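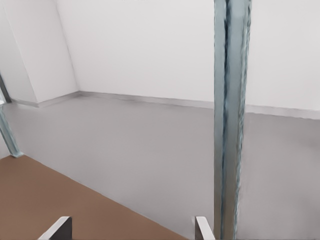

Column grid

A column grid is the pattern of reference lines used to set the positions of columns, posts and load-bearing walls in a building. Each vertical support is normally centered on a point where two lines cross, and the distance between neighboring lines is called the bay. The grid is drawn early in design and is then shared by the structural, mechanical and architectural drawings, so that any point in the building can be given as an offset from a named line. In a finished interior the lines themselves cannot be seen, and only the supports show. Bluish-gray upright posts set against a broad white wall and a smooth gray floor, for example, are easy to pick out, while posts painted to match the wall or enclosed in it may be hard to find without drawings. Grids are used in buildings of steel, concrete and timber.

Notation

Lines running in one direction are usually numbered and lines running in the other are lettered. The letters I and O are commonly left out to prevent confusion with the numerals 1 and 0. A column is then identified by its two lines, as in C4. Secondary lines added after the main grid has been fixed take a decimal or a suffix, such as 4.5 or C.1. When an existing building is extended, the old designations are generally kept and the new lines continue the sequence — renumbering makes earlier records difficult to use.

Grid lines on a drawing end in a circle, called a grid bubble, which holds the number or letter. On large sheets the bubbles may be repeated at both ends of a line.

Types

Square grid. The bay is equal in both directions. It suits flat slabs, where the floor spans two ways and the load is shared evenly.

Rectangular grid. The bay is longer in one direction. Beams or joists commonly span one way and are carried by girders on the other. Many office and storage buildings are of this type.

Radial grid. One set of lines spreads from a center and the other set is made up of arcs. Arenas and curved wings of hospitals are typical uses. Bay width grows with distance from the center, and additional columns may be introduced at the outer rings.

Irregular grid. The bays differ, often to follow the shape of a site or to avoid something below ground. Setting out is slower and fewer parts can be repeated.

Bay size

The choice of bay is a trade between open floor area and the depth of the structure. A longer span requires deeper beams or a thicker slab, and this adds to the height of each story. A shorter span reduces depth but puts more supports on the floor and more footings in the ground.

Use also governs the choice. Parking levels are planned from stall width and aisle width, and columns are placed so that car doors can open. Warehouse bays are planned from rack length. Where parking lies under apartments, the two patterns seldom agree, and a transfer slab or transfer beam may be required to carry the upper columns across to the lower ones.

The Mugo Building in Pindovport is a rectangular grid structure with 21-foot bays along its length. It has 296 columns over seven stories, of which 68 stand at ground level. The reduction in the number of columns on the upper floors follows a series of setbacks on the south side. A survey by the engineer Ravindran Venkataraman, issued on 27/04/2018, found that the lines of a later wing, known as Uvlow, had been set at a slight angle to the original grid. The difference was taken up at a movement joint between the two parts.

Setting out

On site the grid is transferred from the drawings by a surveyor. Control points are placed outside the excavation, where they will not be disturbed, and offset lines are marked on the slab parallel to the true grid lines. Offsets are needed because the column itself covers its own center point once formwork or steel is in place. Each floor is set out from the control points and not from the floor below, so that small errors do not build up with height.

Tolerances for position and plumb are stated in the project specification. Anchor bolts for steel columns are usually checked before and after the concrete is placed.

See also

Bay (architecture)
Transfer beam
Flat slab
Movement joint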